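Home Forum Ask Clubs & Teams Tags Log in

How do we get more consistent takes for our sorting task? 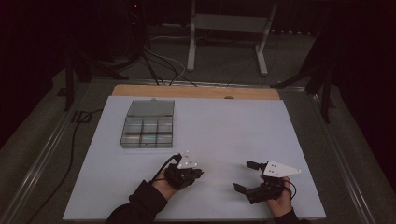 Posted in: Student Projects > Manipulation
February, by kivdale_club

We are a student club working on a small sorting project. The task is to put small screws and spacers into a box with 6 compartments, close the lid, and stop. Two of us take turns with the hand-held grippers and we want 1000 good takes before we train anything. Right now our takes look very different depending on who is working. One person picks with the left and closes the lid with the right, the other does it the opposite way. The length varies a lot too. Do we fix one method for everyone or leave the variety in? Our project is called Wanine if anyone has seen our earlier thread about markers.

bastos_lab
Fix the method first. Write the order down on one sheet: which hand picks, which compartment gets filled first, which hand closes the lid, where both grippers rest at the start and end. We did 2000 takes last year without a sheet and had to throw out a lot of them, mostly because the lid part was done three different ways. Vary the box position instead. Put small pencil marks on the board and move the box to a new mark every 7 takes. Keep the start pose the same.

Also check your cables before each session. If one pulls on your wrist, you will start moving differently without noticing.

tk_robot
just practice more before recording. ours got better after a Saturday of doing it with no recording

Nekel
Agree with the sheet. I would split the task in two, filling and closing, and record them separately until both people are steady. A clear lid was hard for our model to find, so we put a strip of colored tape along its front edge. It may not matter for yours. Try a small batch with tape and one without before you do the full set.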